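# Okstead – jeu de données « rangement de salle de stérilisation »

Publié en novembre, par l'équipe documentation du projet Okstead
Dernière mise à jour : novembre, 16 h 40

## Contenu

Le jeu contient 942 fiches de rangement, relevées dans 13 petites salles de travail de cabinets de soins. Chaque fiche indique où se trouve un objet ou une fourniture : meuble haut, plan de travail, meuble bas, évier ou mur. Nous avons commencé avec les cabinets du réseau Pongate, puis avec ceux de Wurnum, qui ont des salles plus étroites.

Les fiches sont au format CSV, séparateur point-virgule, encodage UTF-8. Les noms des objets sont en français. Une colonne `ancien_nom` garde le terme utilisé par le cabinet, quand il est différent du nôtre.

## Colonnes

- `salle` : numéro de 1 à 13
- `zone` : une des 19 zones du plan type
- `objet` : nom simple, au singulier
- `etat` : emballé, non emballé, inconnu
- `remarque` : texte libre, souvent vide

## Règles d'annotation

Un sachet est noté « emballé » seulement si la fermeture est visible. Dans le doute, on écrit « inconnu ». Nous n'avons pas noté si un instrument est stérile ou non : cela ne se voit pas, et ce jeu ne doit pas servir à le décider.

Les distributeurs fixés au mur (savon, essuie-mains) comptent comme mobilier et pas comme fournitures. Les flacons posés à côté de l'évier sont mis dans la zone « évier – abord », même s'ils sont plus près du plan de travail.

Pour les meubles fermés, on note les portes et les poignées, jamais le contenu supposé.

## Limites connues

Les salles 4 et 9 ont été relevées en fin de journée, elles sont donc plus chargées que les autres. La différence entre plateau et cassette n'est pas toujours respectée dans les premières fiches – nous avons corrigé 40 lignes, mais il en reste certainement. Les fiches de Wurnum utilisent encore « bac » pour plusieurs choses différentes.

## Utilisation

Le fichier se lit avec un tableur ordinaire ou avec l'outil Galanis, qui dessine la salle à partir des zones. La réutilisation est libre, avec mention du projet Okstead.

## Commentaires

**lecteur_02** – Merci pour le travail. Est-ce que la zone « évier – abord » comprend aussi la robinetterie ?

**okstead-doc** – Non, le robinet est dans « évier ». Nous allons le préciser dans le plan type.

**mbx** – Chez moi les accents sont cassés à l'ouverture, il faut choisir UTF-8 à la main.

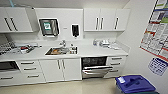
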